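Slide 4 – Floors and loose items in the small office

Start with the floor, before any desk is moved. Plank flooring in mixed browns and grays hides dark objects well, so check under each desk at a low angle. Lurdes Torres logged 51 items at the Vavville site in March, most of them near desk legs.
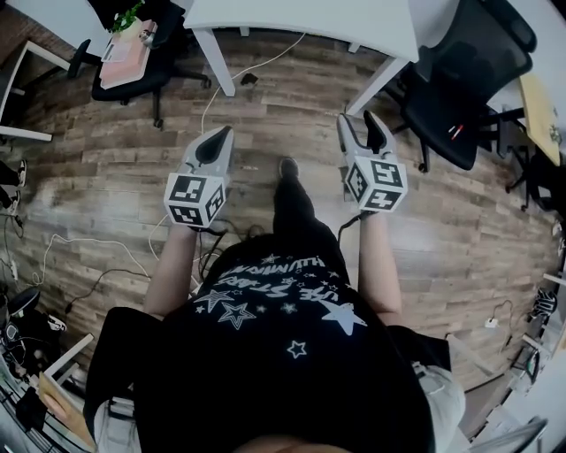

Cables next. A thin white cable looped across open floor goes back under the desk and gets clipped to the leg. Chair seats are not storage – papers go to the shelf, then the chair rolls in.

Pause for questions. Hand over to Britt-Marie Brekke for slide 5.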